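Renters & Homeowners > Insurance and Claims
Thread: Home inventory, how detailed is detailed enough?

ngodoy
We had a pipe go in the apartment upstairs in December and it came down through our hall closet and half the bathroom. The claim is closed now. It was with Draltari and they paid $2,209 after the $200 deductible. I think we lost more than that, but I couldn't show it. The adjuster wanted a list with what, when bought, and what it cost, and I was writing it from memory at the kitchen table with a bag of wet towels next to me.

So I'm doing an inventory before the policy renews. My question is how far down people go. Furniture and electronics are easy. It's the cabinets that are slowing me down. I'm working one shelf at a time and writing down what's in each bin.

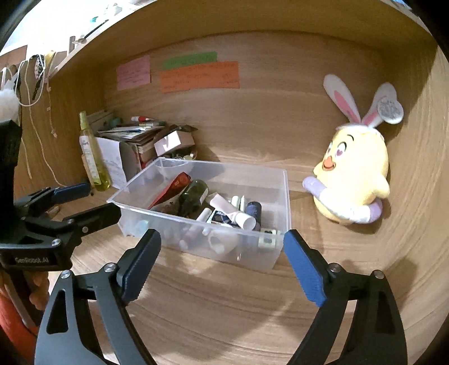 Brotville, 2022-05-10

That's when I started, and I'm putting the date and town at the top of every page of the list because the adjuster asked me twice where and when things were written down. So far the list is 22 pages and I haven't touched the bedroom. My wife thinks this is excessive. Do you list every bottle and tube, or do you write "toiletries, one bin" and put a dollar amount next to it?

Nahuel Godoy

plumbline
Write "toiletries" and a dollar amount. I did claims work for a long time and small consumables were almost always handled as a group. What moves the total is clothes, bedding, cookware, tools and books. People list the TV and forget they own nine pairs of shoes.

kettle_and_pan
Disagree with plumbline. Our adjuster went line by line after our kitchen fire and anything lumped together got cut. We had "spices and pantry, $300" and they came back with a much lower number. Once I broke it out by item they raised it. It took me a whole evening, but I got most of the difference.

plumbline
That's after a loss. He's asking about before. You can break a group out later if you have photos. You can't go back and take photos.

kettle_and_pan
You can't read a price off a photo either.

ngodoy
I'm doing both, photos and list. My problem is the hours. Last night I did the desk and the stuff I'd pulled out of the bathroom and it took until after eleven. A lot of that was turning things around to read labels.

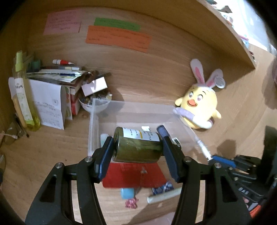

By the end I was looking up prices for things that cost less than a sandwich. I also found out that I don't know how old anything is. The form Draltari sent had a column for date of purchase and I left most of it blank the first time. Does a year count, or do they want the day?

marshview
Year is fine for nearly everything. I put "2019 or before" on a lot of mine and it went through.

One thing I'd add: check whether your policy is replacement cost or actual cash value before you spend more nights on this. If it's actual cash value they take off for age, and the bathroom bin is going to come out at next to nothing no matter how well you list it. Ours was actual cash value and we didn't know until the check came.

ngodoy
Looked it up. It's actual cash value. That explains the towels.

marshview
Ask what the upgrade costs at renewal. For us it was a few dollars a month.

tworidges
I use Longo for this. You make a room, then a container, then the items. It lets you attach a receipt to each item and it exports to a spreadsheet. The free version stops you at 200 items, which I hit before I finished the garage, so I pay for it now. I'd still say it's worth it for anybody with a lot of tools.

kettle_and_pan
I tried Longo and went back to a plain spreadsheet. The export put all my notes in one column and the photos came out in a separate folder with names that didn't match anything. If the app goes away you have a pile of pictures and no idea what goes with what.

tworidges
They fixed the export. It was bad last year, I agree. Mine matches up now.

dorfman_b
Video. Walk through the home once with your phone, open every door and drawer, talk while you do it. Say what you paid if you remember. Takes as long as a cup of coffee. Send it to your sister. I can't believe anybody is typing up shampoo.

plumbline
Video is good as a backup. It's a pain for an adjuster to work from on its own. They have to pause it and guess. Give them a list and let the video back it up.

dorfman_b
They get paid to pause it.

plumbline
They do, and you wait longer for your check while they're pausing it.

marshview
Whatever way you go, keep a copy outside the home. Email it to yourself at least. We had ours in a folder in the file drawer and the file drawer was under the leak.

ngodoy
OK. Plan as of now:

Bathroom and desk: one line per bin, a photo with the lid off, one dollar amount.
Closets: clothes by type with a count and an average price. Coats and shoes listed separately.
Kitchen: appliances listed one by one, pots and pans one by one, the rest grouped by drawer.
Anything over $50 gets its own line and the receipt if I can find it.
Copy goes in email and one printed copy goes to my mother-in-law.

Still open is the landlord side. The building is managed by Cuserer and they say the pipe was normal wear, so they owe us nothing for contents. Draltari told me they might go after them for what they paid, and that I could get my deductible back if they do. Has that happened to anyone here?

tworidges
Got mine back once, after a car claim. Took most of a year. I'd forgotten about it when the check showed up.

kettle_and_pan
Never saw a cent of mine. Ask Draltari for the subrogation file number and call every couple of months. Ours got closed and we weren't told.

plumbline
Good advice. Ask for it in writing. Also ask Cuserer for the maintenance record on that pipe. If the upstairs tenant had reported a drip before December, "normal wear" gets a lot harder for them to say.

ngodoy
The upstairs tenant told me she reported it 2 times. I didn't think to ask if she did it by email. I'll go up and ask her tonight.

marshview
If she did, get her to forward them to you before she moves out. Tenants move and then you can't find them.

ngodoy
She's home now, going up. Will post what she has.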